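Call for Participants: Household and Shop-Floor Task Panel

Matora invites applications from adults who carry out domestic or shop-floor work, paid or unpaid, to join the assessment panel of its Treludine study. The study asks whether machines can yet do everyday chores to a standard that the people who do them now would accept.

Panel members will review recorded attempts at short tasks in simulated kitchens and at worktables, and will mark each one against a written scale.
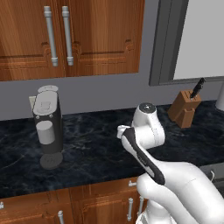

No technical knowledge is required. Applicants should have at least two years' experience of cleaning, catering, stock handling or running a home, and should be willing to give plain reasons for their marks — including where an attempt is judged unsafe or too slow.

The panel will have 40 members and will assess 1,619 recordings between them. Sessions are held at the Kammont office each Thursday from 6 p.m., over 13 weeks.
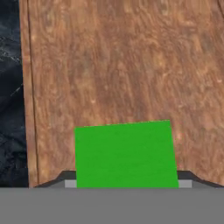 Members who complete all sessions will receive a fee of 900 euros, paid in two parts. Travel within the region is refunded on production of receipts.

Applications, of no more than one page, should be sent to the Hrnčiar Building, Matora, marked "Treludine panel", by the end of December.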